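Left arm drops out mid-move, right arm keeps going

knikzad_fallia
Two-arm cell, both arms on one rail, working on flat cards on a tiled surface. Since June the left arm has been losing communication in the middle of a move. The joints go limp for a moment, then the controller reconnects and drives it straight back to the last commanded pose. Last week it did that with the right gripper in the way and bent a fingertip. The log shows 37 dropouts over 200 cycles. The right arm has none. Firmware is the same on both.

Kordestani_K
Check the cable before you touch anything in software. A connector that works loose at the elbow will give you that pattern. Do the dropouts line up with a joint angle?

knikzad_fallia
Mostly when the elbow folds past 96 degrees. I reseated both ends yesterday and got one clean run, then it came back.

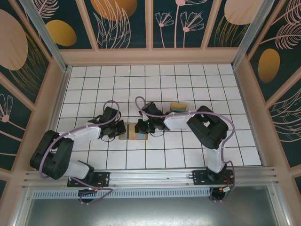

Does swapping the two arm cables prove anything?
It tells you whether the fault follows the cable or stays with the arm, so do that before you order parts.

flustasix
I don't think it's the cable. We had this on the Brarnton cell and it was the supply sagging when both arms accelerated together. Put a meter on the left base and watch it during a fast move.

Kordestani_K
A sagging supply wouldn't care about elbow angle. He gave you the angle.

flustasix
It would if that angle is where the arm is pulling the most current. He said "mostly," too. I'm only saying measure it.

kuipers
Whichever it is, the bigger problem is the reconnect. An arm that comes back from a fault should hold where it is and wait for a person. Ours jumped to its old target while someone was reaching in to pick up a part. He got a bruised hand. Turn off auto-resume today.

knikzad_fallia
Auto-resume is off now. Swapped the cables this morning and ran 103 cycles at half speed. The dropouts moved to the right arm, four of them, all with the elbow folded. Left arm clean.

Kordestani_K
Cable, then. Leave more slack at the elbow on the new one and clamp it on both sides of the joint.

flustasix
Fair enough on the cable. Half speed doesn't clear the supply, though – run it at full speed once the new one is in.

knikzad_fallia
Will do. New cable is ordered and the cell stays off until it gets here.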